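The repair bench at the back of the shop

Reading time: 3 min
Print this page | E-mail this page

The owner of Duker has been mending rucksacks, tents and waterproofs for most of her working life, the last part of it in two rooms behind the bus station in Arivach. She asked us not to print her name. "People know the shop," she says. "That's enough."

She learned to sew in a glove factory at Plokuvach, where the work was fast and she was paid by the pair. When the factory closed she bought one of its machines for 300 and carried on at home. Curtains came first, then school trousers, then a neighbour's torn tent.

"I made a mess of that tent," she says. "I used cotton thread and it leaked along every stitch. I did it again for nothing."

Most of what comes in now is small. She puts it down to the way bags are made: good cloth, with one weak part holding everything together.

"Someone brings me a bag that cost 280 and they want to throw it out for the sake of a bit of plastic. I keep a drawer of bits. If I haven't got the right one I'll find one near enough."

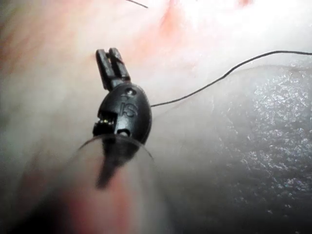 What she charges

The lowest price on the board is 2, for sewing a button or a loop back on. A new main zip in a tent costs 85, and she tells people before she starts. About half of them go away to think.

"I don't mind that. If the floor of the tent has gone as well, I tell them to keep their money. A zip won't help them."

She will not give a price over the telephone. Customers say a small tear and then arrive with a sleeve hanging off.

January is her quietest month, and she spends it on the jobs that have no date on them. The busy time starts when the paths above Kun open and lasts until the schools go back. In those weeks she is at the bench by six in the morning and doesn't answer the door until nine.

She still does a good deal by hand. A machine won't reach into the corner of a pocket, and on old coated cloth it can leave a row of holes that tears like a stamp.

"By hand I can see what the cloth is doing. I don't pull it tight. Beginners always pull it tight, and then it puckers and the next tear starts there."
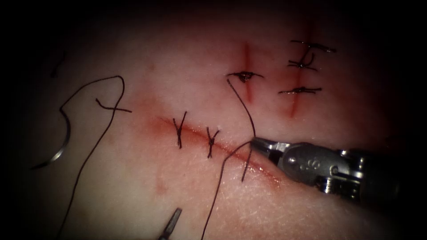
She has taught a few people over the years, and two of them stayed with it. She starts them on straight seams in scrap cloth and keeps them there for weeks. Some get bored and leave. She would like to hand the shop on, but the rent has gone up twice and she won't push anyone into it.

"I'll do it while my eyes last," she says. "After that I don't know."

Comments (3)

She did the hood on my old jacket two winters ago. Still fine.

Does she do boots? The place in Kun has shut.

No boots, I asked. Try the market in Plokuvach, mornings only.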